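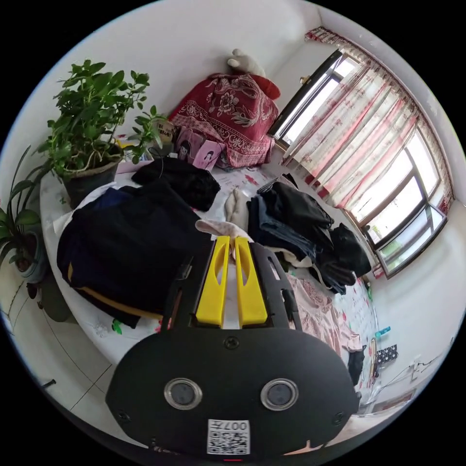 Haustagebuch Wohnhaus Ansari, Hauswirtschaft
April, Beginn 9.20 Uhr

Der halbjährliche Wechsel der Garderobe wurde heute im hinteren Schlafzimmer fortgesetzt. Flur und vorderes Zimmer sind seit der letzten Eintragung abgeschlossen, die Wintermäntel von dort hängen in Hüllen auf dem Dachboden. Für das hintere Zimmer war der Vormittag vorgesehen, einschließlich der Durchsicht sämtlicher Oberteile.

Als Arbeitsfläche dient wie im Vorjahr das Bett. Der Tisch im Nebenzimmer ist zu schmal, ein langärmeliges Hemd lässt sich darauf nicht in voller Breite auslegen. Gemäß der Hausordnung für die Wäschepflege wird der Schrank zuerst vollständig geleert und ausgewischt, danach erfolgt die Sortierung. Dunkles und Helles bleiben getrennt. Dunkle Stücke, Strickwaren und Jeans werden an den Rand gelegt, die Mitte bleibt für das jeweils bearbeitete Teil frei. Einzelne Socken kommen in den Korb auf dem Flur und werden dort bis zum Monatsende verwahrt.

Der Schrank wurde mit Essigwasser ausgewischt. Das zweite Einlegebrett von oben hat an der rechten Seite weiterhin Spiel. Der Träger ist bereits im Herbst beanstandet worden (Inventarbuch, Nr. 514), eine Instandsetzung ist bislang nicht erfolgt. Bis dahin ist dieses Brett nur mit leichten Sachen zu belegen, keinesfalls mit Jeans. Die Firma Horance hat für den Austausch beider Träger einen Termin im Laufe des April in Aussicht gestellt, eine Bestätigung steht aus.

10.05 Uhr. Beginn mit den Oberteilen. Die dunklen Stücke lagen zum größeren Teil schon gefaltet und mussten nur nach Gewicht geordnet werden: Strick nach unten, dünne Jacken darüber, Kapuzenteile zuoberst. Kordeln werden vor dem Einlegen in die Kapuze gesteckt. In der vergangenen Saison hatten sich zwei davon in der Schublade so verfangen, dass eine aufgeschnitten werden musste. Die Tagesdecke mit den Rosen blieb während der Arbeit liegen. Sie geht erst im Mai in die Wäsche, und die Steppung gibt dem Stoff beim Glattstreichen einen gewissen Halt.

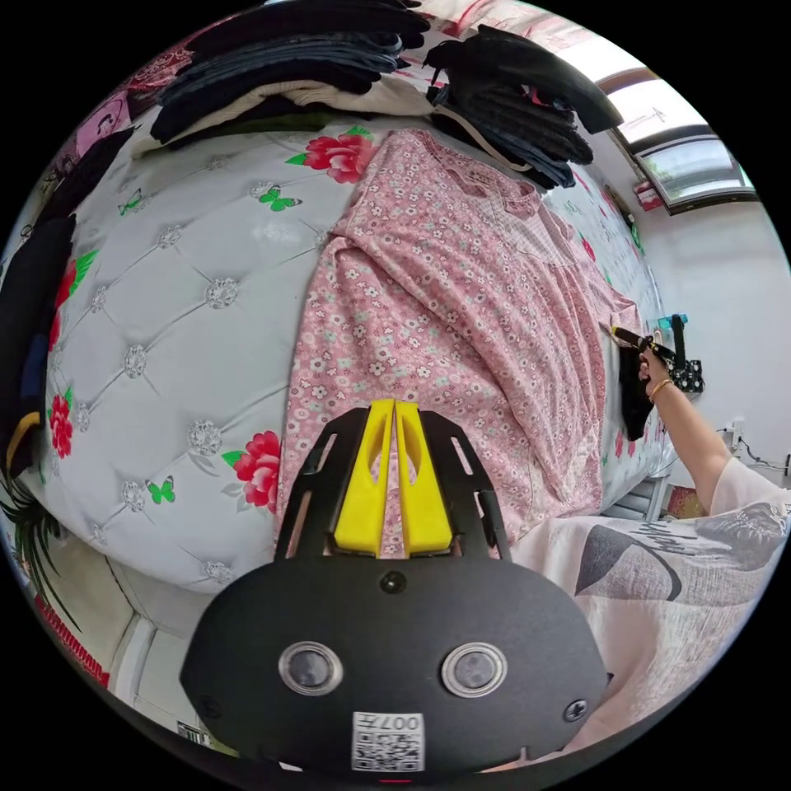

Rosa Kleidungsstück mit Blumenmuster auf der Rosendecke, am oberen Rand die dunklen Stapel.

Zu den geblümten Sachen ist für die Nachfolge in der Hauswirtschaft folgendes festzuhalten. Sie werden nicht gehängt. Auf den vorhandenen Drahtbügeln entstehen an den Schultern Beulen, die sich auch mit Dampf nur schwer entfernen lassen. Es wird zunächst die Knopfleiste geschlossen, mindestens der oberste, der mittlere und der unterste Knopf. Anschließend wird das Teil mit der Vorderseite nach unten gewendet, die Ärmel werden auf den Rücken gelegt und die Seiten eingeschlagen. Der Saum wird zuletzt hochgenommen, und zwar zu zwei Dritteln, sodass der Kragen frei bleibt. Wer allein arbeitet, beschwert den Kragen mit der flachen Hand. Zu zweit geht es erheblich schneller, da eine Person den Saum führt und die andere unterdessen das nächste Stück vom Stapel nimmt.

Kulsoom Abbasi hat bei dieser Gelegenheit angeregt, die Oberteile künftig aufrecht in die Schublade zu stellen, statt sie übereinander zu schichten. Der Vorschlag wurde erörtert. Für die dünnen Sommersachen erscheint er zweckmäßig, für Strickwaren dagegen nicht, die Schublade ist dafür zu niedrig. Es wurde vereinbart, die oberste Schublade probeweise bis zum Herbst in dieser Weise zu führen. Über das Ergebnis wird beim nächsten Wechsel an dieser Stelle berichtet.

11.15 Uhr. Kurze Unterbrechung, Tee in der Küche. Bei der Rückkehr wurde das Fenster gekippt. Die Vorhänge sind seit dem Winter nicht gewaschen worden und werden für die kommende Woche vorgemerkt, gemeinsam mit der Schabracke. Waschprogramm wie bisher: Feinwäsche, Schleudern mit höchstens 800 Umdrehungen, feucht aufhängen. Ein Bügeln hat sich in den letzten Jahren als entbehrlich erwiesen.

Die Grünpflanzen im Zimmer wurden gegossen. Bei der Grünlilie ist ein Umtopfen angezeigt, geeignete Erde ist im Keller noch vorhanden. Beim Abnehmen der Kindel ist darauf zu achten, dass die Töpfe nicht wieder unmittelbar auf die Fliesen gestellt werden; die Ränder vom vorigen Jahr ließen sich nur mit erheblichem Aufwand aus den Fugen entfernen.

Danach Fortsetzung mit den rosa Hemden. 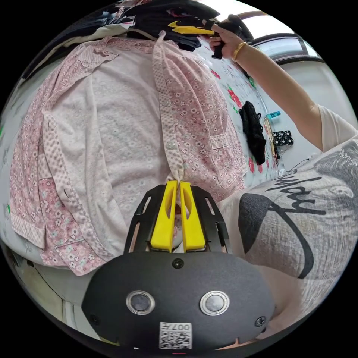 Bei langen Ärmeln ist vor dem Falten die Manschette zu prüfen. Lose Fäden werden abgeschnitten, nicht gezogen. Fehlende Knöpfe werden in der Liste am Schrank vermerkt, das Stück selbst kommt in die Flickkiste und nicht zurück in das Fach. Heute waren zwei Eintragungen erforderlich, beide bei den dunklen Sachen. Ersatzknöpfe in Schwarz sind ausreichend vorhanden, weißes Garn ist hingegen nachzubestellen. Taschen sind grundsätzlich zu leeren, auch die kleinen aufgesetzten, in denen sich erfahrungsgemäß Papiertaschentücher und Kassenzettel finden.

Zur Abgabe vorgesehen wurden eine dunkle Jacke, deren Reißverschluss nicht mehr schließt, sowie mehrere Pullover, die nach übereinstimmender Auffassung seit zwei Wintern ungetragen im Fach liegen. Sie werden in der Tasche im Flur gesammelt und bei der nächsten Fahrt zur Kleiderstube Inimano mitgenommen. Über die helle Strickjacke konnte keine Einigung erzielt werden. Sie verbleibt vorläufig im Schrank.

Gegen Motten wurden neue Lavendelbeutel ausgelegt. Die Packung von Wuvar enthält 200 Gramm und reicht für beide Schränke und die Truhe. Die alten Beutel wurden entleert und zum Waschen gegeben. Befall wurde nicht festgestellt, die Winterdecken sind allerdings noch nicht durchgesehen.

12.40 Uhr. Schrank zu zwei Dritteln eingeräumt. Die Jeans liegen im untersten Fach, darüber die schwarzen Sachen, die oberste Schublade enthält die geblümten Teile in der neuen Aufstellung. Sie lässt sich ohne Widerstand schließen. Das Stofftier wurde an das Kopfende zurückgelegt.

Offen bleiben: Winterdecken, Vorhänge, Einlegebrett (Horance), weißes Garn, Socken im Korb. Die Arbeiten werden morgen ab 9.00 Uhr mit der Truhe wieder aufgenommen, der Schlüssel hängt am Haken neben der Küchentür.

K. Abbasi, Hauswirtschaft

Kontakt | Impressum | © Wohnhaus Ansari | Nach oben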